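Notes pour la présentation de mercredi, retour de la journée portes ouvertes chez Nitent

(version parlée, à garder sous les yeux, ne pas lire mot à mot !)

Ouverture

Bonjour à toutes et à tous, merci d'être restés après le café. Je vous préviens, je n'ai pas de grande théorie à vous vendre ce matin. Je suis allée en juin aux portes ouvertes de Nitent, à Huststead, j'en suis revenue avec mal aux pieds et un carnet plein, et on m'a demandé de vous raconter. Donc je raconte.

Petit sondage à main levée : qui a déjà vu un bras robotisé travailler en vrai ? Et qui en a vu un travailler dans une cuisine ? (Attendre. Laisser rire s'il y a lieu.)

L'arrivée

Le bâtiment est au bout de la zone d'activité, derrière l'entrepôt Parsons, et si vous y allez un jour, ne suivez pas le GPS, il vous envoie côté quai de livraison. J'ai fait le tour deux fois. On m'a donné un badge avec le numéro 213 et un programme plié en quatre, et on est partis par petits groupes de 10 personnes. Très bon choix, la taille des groupes : on entendait tout, on pouvait poser des questions bêtes, et je ne m'en suis pas privée.

La visite commençait par l'atelier. Je passe vite dessus, c'est du classique : des établis, des câbles, des gens concentrés qui auraient préféré qu'on ne soit pas là. Ce qui m'intéressait, c'était la deuxième salle, celle de la simulation.

La démonstration

Dans cette salle, tout se passe sur grand écran. L'équipe fait tourner Flenow, son logiciel maison, et le bras évolue dans une cuisine en images de synthèse. Au début j'étais un peu déçue, je l'avoue, j'étais venue voir du métal bouger. Et puis au bout de cinq minutes je ne regardais plus que ça !

Il faut imaginer un plan de travail ordinaire, avec ce qui traîne chez tout le monde : un grille-pain, un grand bol, un couteau, un flacon de savon. Pas de belle pièce usinée posée bien droite sur son gabarit, comme on en voit dans les salons. Le désordre fait partie de l'exercice, et c'est ce qui m'a plu tout de suite.
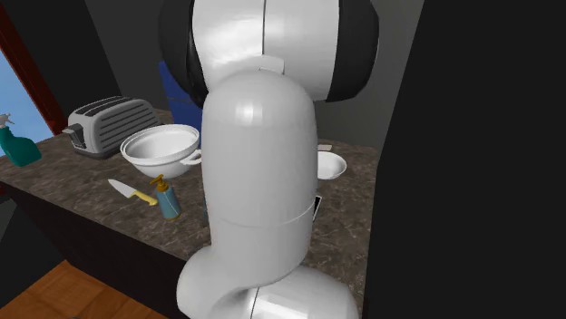

L'animatrice nous a expliqué que la difficulté, pour eux, commence bien avant la saisie. Il faut d'abord savoir où sont les choses, et un bras placé devant la scène en masque toujours une partie. Nous, on penche la tête sans y penser. Le programme, lui, doit garder en mémoire ce qu'il ne voit plus, ou bien changer de point de vue. Quelqu'un de mon groupe a demandé pourquoi ne pas mettre des caméras partout, et la réponse était assez franche : on peut, mais il faut ensuite les installer, les régler et les nettoyer chez le client.

(Si la salle est réveillée, faire le petit test : tendre le bras devant son visage et essayer de lire l'heure au mur.)

Les chiffres

Je n'en donne que deux, promis. Depuis le lancement du projet, l'équipe a préparé 1675 variantes de cuisine : on déplace les objets, on change la lumière, le revêtement du plan de travail, la position du bras. Et sur la série qu'on nous a montrée, la tâche était réussie dans 71 % des essais.

Alors là, je marque une pause, parce que j'ai entendu un « oh » déçu dans mon groupe et que je vais sûrement l'entendre ici aussi. Moi, ce pourcentage m'a plutôt mise en confiance. J'ai vu assez de démonstrations où tout marche du premier coup, avec la musique qui va bien, pour apprécier qu'on me montre les ratés. On nous a d'ailleurs passé une bonne dizaine de minutes d'échecs, et c'était le meilleur moment de la journée ! Un bol qui glisse, une pince qui se referme à côté, un bras qui hésite longuement... tout le monde retenait son souffle.

Ce que j'ai moins aimé

La partie commerciale, trop longue. On nous a promis des choses pour la restauration collective sans jamais parler d'entretien ni de formation. J'ai posé la question du passage de la simulation au vrai matériel, et là, la réponse est restée floue. Ils y travaillent, c'est tout ce que j'ai pu noter. Et il faisait une chaleur épouvantable dans la salle, prévoyez une bouteille d'eau.

Pour nous

Je propose qu'on y retourne à trois ou quatre, avec quelqu'un de la maintenance, et qu'on demande à voir les deux côte à côte : la séquence simulée et la même sur un bras réel. Nitent accepte les visites hors portes ouvertes, il suffit d'écrire à l'accueil. Je fais circuler une feuille, notez votre nom et vos disponibilités.

(Garder dix minutes pour les questions. Penser à récupérer la feuille avant la pause de midi.)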